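13 de janeiro de 2024
Por Hipólito Sosa

Imprimir | Enviar por e-mail

Governança hoteleira, aula 2: chinelos e abertura de quarto

Amenities têxteis. Chinelo entra na ficha junto com touca e kit dental. Um par por hóspede, sempre lacrado. Conferir numeração no pedido (lote Welutine: 80 pares). Par fica na bancada até o fim da limpeza, só depois vai pra beira da cama.
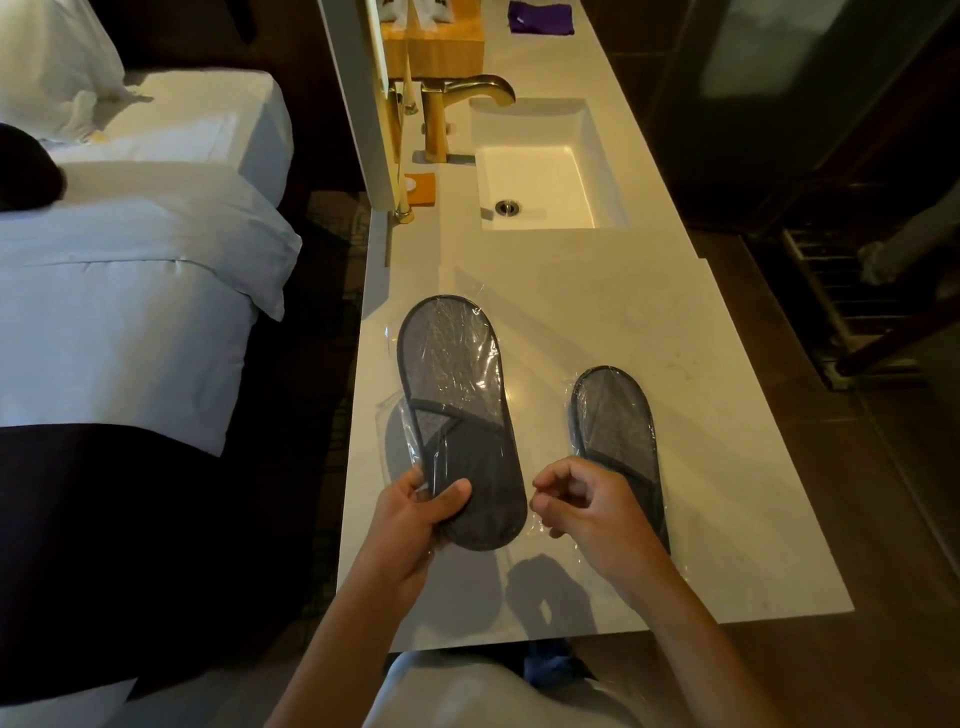 Chinelo aberto, ainda no plástico, bancada da pia.

Na abertura da noite tira-se o plástico. Ver costura, debrum, tira. Segurar pela lateral, nunca enfiar a mão dentro. Fiapo solto = troca o par.

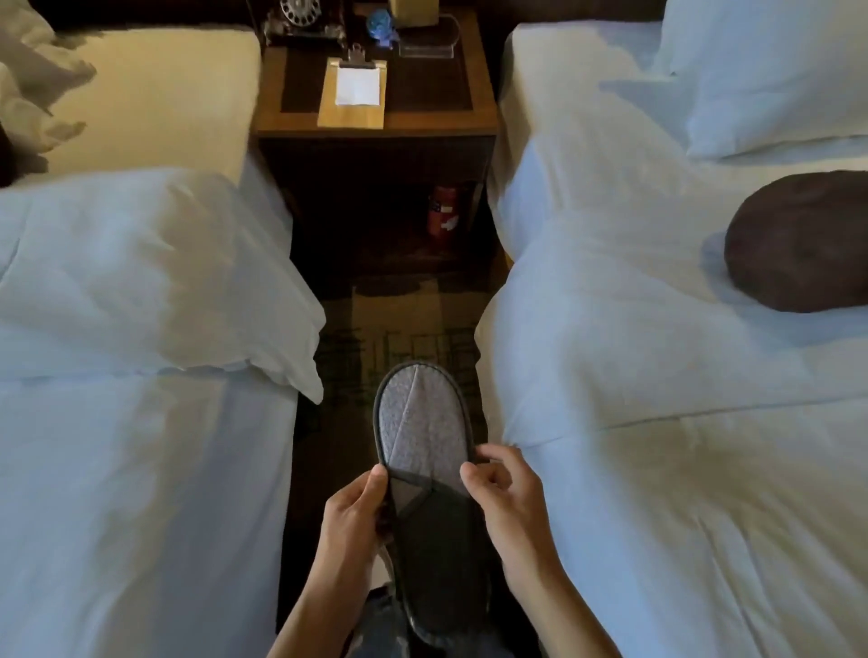

Arrumação entre as camas

Corredor estreito: trabalhar sentado ou agachado, sem apoiar o joelho no edredom. Duas camas, cada par do lado de quem dorme. 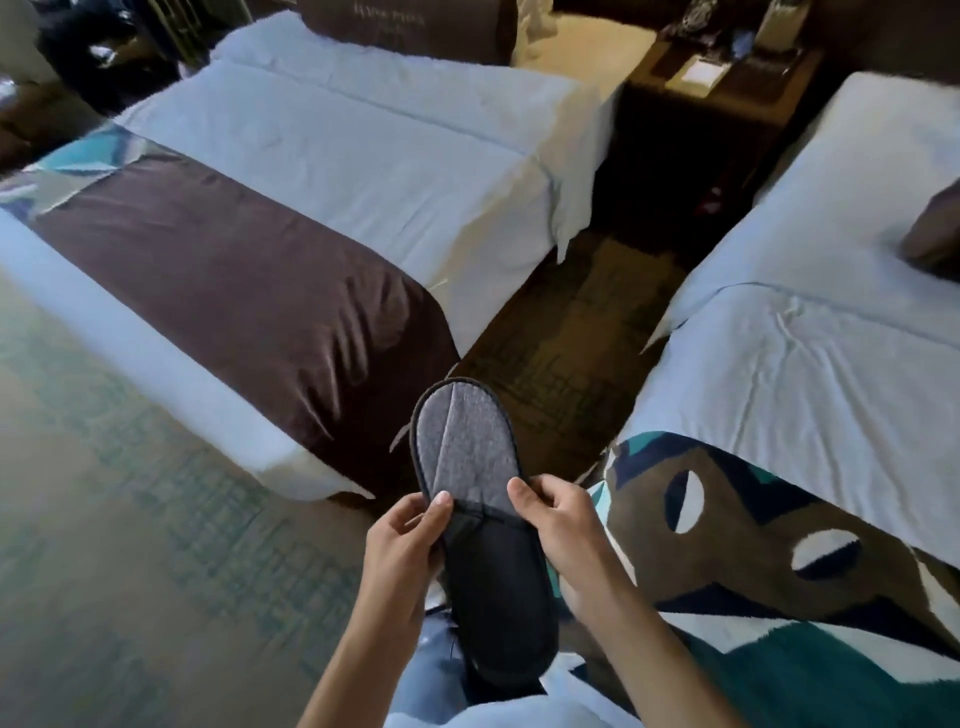

Peseira não é enfeite só, protege o edredom de mala e sapato. Na abertura ela sai, dobrada em 2, e vai pro armário com as almofadas. As escuras, tipo aquela marrom-chocolate acetinada, marcam vinco facil, então dobra larga. Chinelo por último, bico pra fora. Quem faltou pega a ficha com o Facundo Alarcón.

Itens relacionados
- Aula 1: enxoval, cálculo de mudas
- Ficha Mosik de conferencia de quarto
- Carrinho da camareira: montagem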